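Wollham Office, Break Area: Electrical and Fire Safety Check
April 18, 2019
Inspector: Annick Hervieu

1. Extinguisher in place, pin sealed. OK. Next service November.
2. Exit route clear, door opens fully. OK.
3. Outlets by sink on GFCI. FAIL. Outlet 2 did not trip on test. Tag out until replaced.

Beverage station: 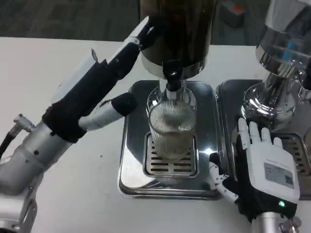
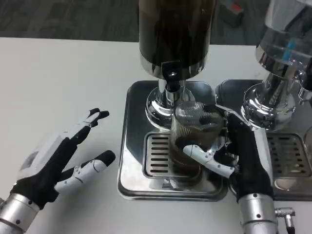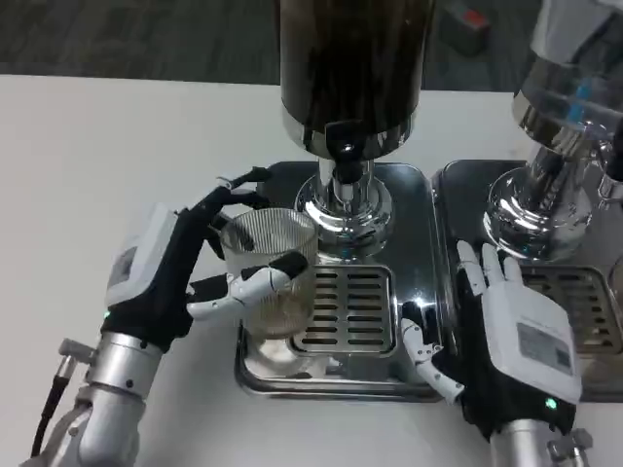
4. Power strips. One Bitar strip feeding another under the window. Remove.
5. Refrigerator cord. Outer jacket worn near plug. Replace cord.
6. Panel labels. Breaker 9 unmarked. Facilities to trace and label.
7. Storage under stairs. Paper stock within 50 cm of heater. Move before heater is used again.
8. Emergency light. Ran full test period. OK.

Items 3 and 5 to be closed first. Send work order numbers to A. Hervieu.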